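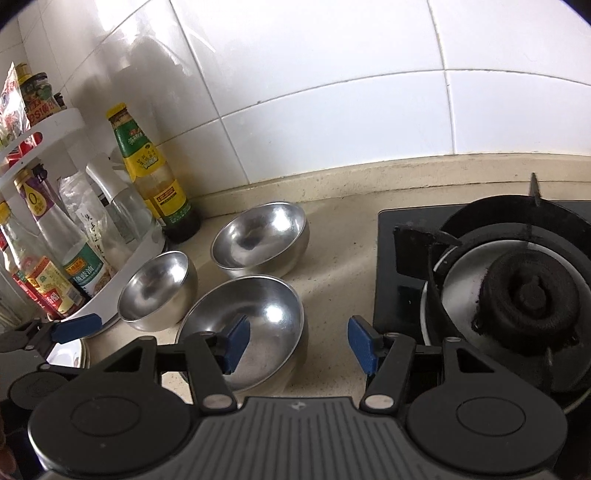
Three stainless steel bowls on the counter beside the condiment rack.

Clekolico Household Help > Kitchen > Storage and Cleaning
Thread 3238. Posted 15th June. Views: 1043

Storing stainless steel bowls next to the stove: nested or separate?

Posted by Gauthier

I would appreciate guidance on the storage of three stainless steel mixing bowls in a small kitchen. The cabinets are full, and the bowls must therefore remain on the counter, between a white plastic condiment rack and a gas stove with a black glass top. The counter is speckled beige stone and the wall behind it is white tile.

My present practice is to leave the bowls standing apart after washing. This takes up most of the work surface, and they must be moved whenever vegetables are to be cut. I have considered keeping them as a single stack. The bowls are of different sizes and should nest without difficulty, but an earlier set that I stored in this way became stuck together and the inner surfaces were marked.

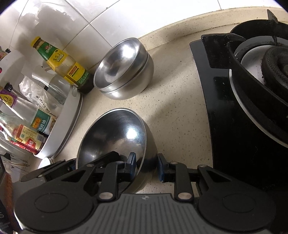 The stack would need to stand well clear of the burner, and I am uncertain what distance is reasonable. The counter measures 41 inches from the rack to the edge of the stove. There is also a dark line of grime where the counter meets the tile, and I do not wish to place clean bowls against it until it has been removed. Advice on a cleaner suitable for both stone and grout would be welcome.

Accepted reply
Posted by Multau

Nesting is acceptable provided that the bowls are completely dry. Bowls of this type usually stick when a film of water remains between them. Dry each bowl with a cloth, leave it upright for 20 minutes, and then stack from largest to smallest. A sheet of paper towel between the bowls will prevent most marks. Should two bowls become stuck, stand the outer one in warm water and put cold water in the inner one. They should not be pried apart with a knife.

With regard to the stove, the stack should go at the end nearest the condiment rack. Grease travels farther than is generally supposed, and any bowl kept on an open counter should be rinsed before use.

For the grime along the wall, use dish soap, warm water and an old toothbrush. Vinegar should be avoided, as it can dull some types of stone and will wear down grout over time. 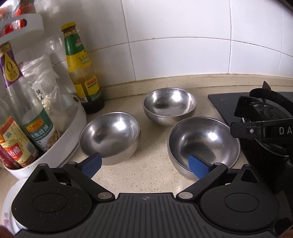 Rundex: I must disagree in part with the reply above. Paper towel holds moisture in a humid kitchen, and I found faint spots on my own bowls in February after using it for one winter. A thin cotton cloth is preferable. I would also suggest storing the stack upside down on a clean towel, which keeps out dust and cooking grease. As for the grime, soap alone did very little in my case. A paste of baking soda and water, left on the grout for a short time and then rinsed thoroughly, gave a better result. Please test it first on a part of the stone that is not easily seen.

Posted by Gauthier

Thank you both. I will proceed with the cotton cloth and will clean the back of the counter before the bowls are put away. One point remains open, namely whether the condiment rack should be moved to the other side of the stove. I shall submit that under a separate heading.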